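Plotmont Wants to Put Your Dishes Away

The dishwasher took the worst part of the job off our hands decades ago and then stopped, with the whole load clean and the drawers still closed. Somebody has to get the plates out and find them a home. Plotmont has decided that the somebody should be a machine, and that you should pay for it by the month.

The service is called Savorel. For $900 a month, on top of a setup visit, you get a humanoid on loan, a person to teach it your kitchen, and a phone line that picks up. It's sold as "kitchen closing." In practice that means dishes, counters on a good day, and no promises about the lasagna pan.

I spent an afternoon with it in September, in the kitchen Plotmont uses for trials. Leandro Sarmiento, who runs the setup visits, started by asking me where I keep my mugs at home. I said it depended on who had put them away. He wrote this down with the face of a man who has heard it before.

A setup visit is mostly that conversation, followed by a lot of watching. The robot has to be told which drawer, which rack and which way the plates face, and then it has to be allowed to try. It is slow. If you have ever waited for a teenager to clear a table, you have the right muscles for this. 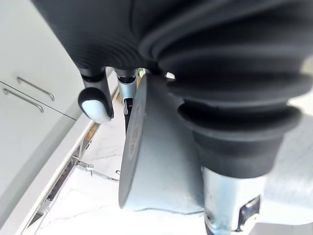
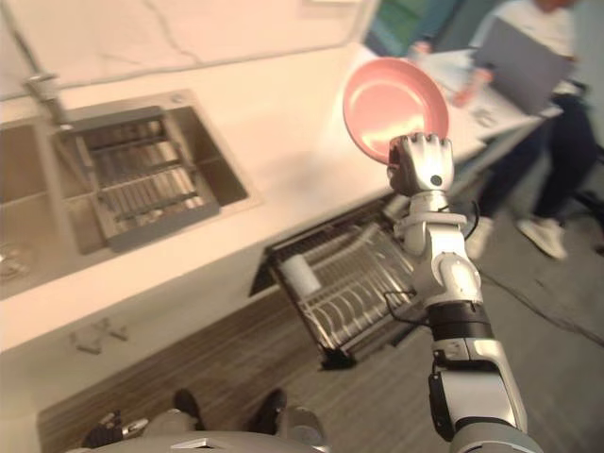
Plates, in my view, are the reason to consider the thing at all. A plate is flat, slippery and stored on edge, so the hand has to hold it one way and let go of it another. Sarmiento calls letting go the expensive part. The hand is bought in from a supplier called Jaltix, and Plotmont will happily tell you how many versions it went through before it would release a saucer without an argument.

Cups are easier, he told me, and wire racks are harder than anyone expects. Move a rack an inch and a person adjusts without noticing. The robot looks again, thinks it over and comes in from a new angle, while you stand there with your coffee feeling oddly judged.

The brochure gives the trial total as 1,676 dishes put away and 2 broken. I asked what the 2 were. One was a bowl, Sarmiento said, and the other was a matter of opinion. The contract covers breakage up to $40 an item, so Grandma's platter should stay on its high shelf, where it was going to stay anyway.

The obvious rival is Ichikawa, whose kitchen arm bolts to the wall and never leaves it. Ichikawa's arm costs less over a year and doesn't need floor space to stand in. It also can't reach around a corner, and you'll be explaining the bolt holes to your landlord. Savorel at least can be sent back.

My complaints are ordinary ones. The app wants a name for every drawer and won't accept two with the same name, so I now know that "junk" has to be "junk left" and "junk right." The monthly fee includes one teaching visit and charges for the next, a bad deal for anybody who likes to rearrange. And the minimum term is a full year, a long time to be polite to an appliance.

Would I sign up? At this price, no. I can put away a great many plates for $900, and I can do it while on the phone. But a large family with a dishwasher that runs twice a day might do the math differently, and so might anyone whose shoulders have quit on the upper shelves. Sarmiento says most of the early inquiries come from that second group. He keeps a waiting list for them, and it gets first call on the setup visits this fall.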